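From: Hanne Räsänen
To: sim-grippers list
Subject: Re: [sim-grippers] wrist camera or head camera for first trials?

On an evening in July, Sandoval wrote:

> We have the two-arm model loading now, and the attic room from the
> Bresulwood set. Before we spend more time on it I would like to hear
> from somebody who has compared the cameras. Is the wrist view worth
> the extra rendering? And did you stay with the Erkell gripper or
> change to the Bindberg one? Our controller is the plain position
> controller, nothing special.
>
> Also, do you keep a fixed camera in the room, or is it only for
> making nice pictures?

Hello Sandoval, hello all,

I can answer most of this, because I did the same comparison before the summer and I am now repeating it with the new controller. I used the same attic room. Everything below is simulation only. I have no results from real arms, so please do not read it as a promise.

First the head camera. I ran 200 trials with each gripper, and for all of them the head view was recorded, also when the policy did not use it. The task was simple: move the arms from rest to a target pose above the floor and hold there.
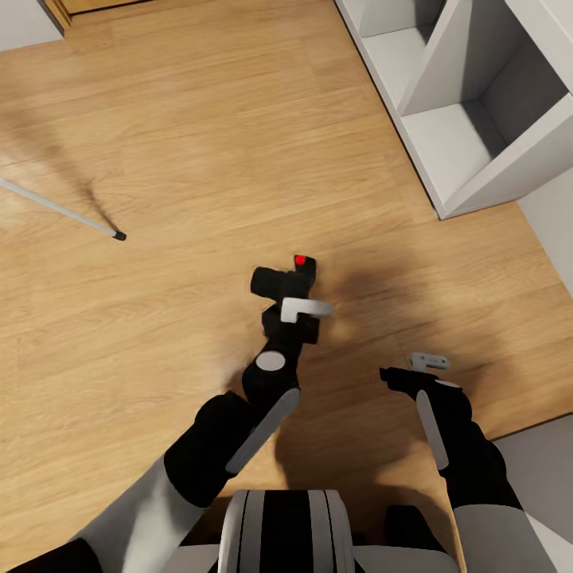 The head camera is the one I would start with, if you can have only one. It gives you both arms at the same time, and you notice quickly when the left and the right do not agree. With the old controller my left arm arrived too early and then waited, and I found this by looking at the head view and not in the logs. It also shows what is on the floor ahead of the arms. Look at the thin white pole lying on the left side: from the head it is easy to find, and its dark tip separates well from the planks. The weak point is depth. When a gripper is raised, I can not judge from this view how high it is over the floor, and I think the policy has the same trouble.

For the wrist camera my opinion is more mixed. In the default mount position it sits too near to the gripper body. You pay for a full picture and then a large part of it is black. I measured the rendering time and with both wrist cameras on, one trial took 11 seconds longer on my machine. This is not a disaster for one trial, but over a night you feel it.
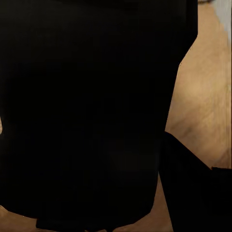 What helped me was to move the mount back by 10 millimeters and turn it a little outward. The file has this value under the hand link, not under the camera, so do not look for it in the wrong place as I did. After this change the contact point came into view on both sides. I would also raise the exposure a little. The gripper material in this model reflects almost nothing, and the edges of the fingers disappear into each other as soon as the light is low.

About Erkell against Bindberg: I stayed with Erkell. The Bindberg closes more softly and I liked it for small objects, but with the position controller it began to shake near the end of the stroke. I could reduce this with lower gain, and then it became slow. If you plan to change to a force controller later, please try the Bindberg again, my answer could be different there.

The fixed camera I keep, and it is not for nice pictures only. When a run looks strange, I open the room view first and check that the scene has loaded the way I wanted. Once I had trained a whole night with a wrong room scale, and a single look at the bed and the door would have told me. I render it at low rate, one picture at the start of each trial, so the cost is small. 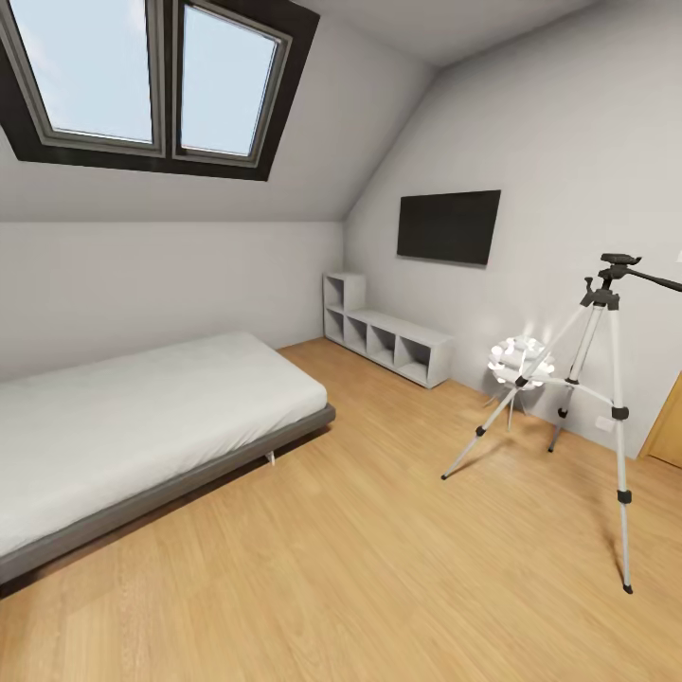
Settings I use now

Head camera: on for every trial, full rate.
Wrist cameras: on only for the last part of the motion, mount moved back as written above.
Room camera: one picture per trial.
Controller: position, default gain for Erkell. For Bindberg I used half of the default.
Seed: 304, if you want to compare with my runs directly.

One question back to you: does your two-arm model start with the elbows out or in? Mine starts with the elbows out, and I suspect a part of the timing problem between left and right comes from there. If yours is different, I would be glad to have the start pose file.

Best regards,
Hanne Räsänen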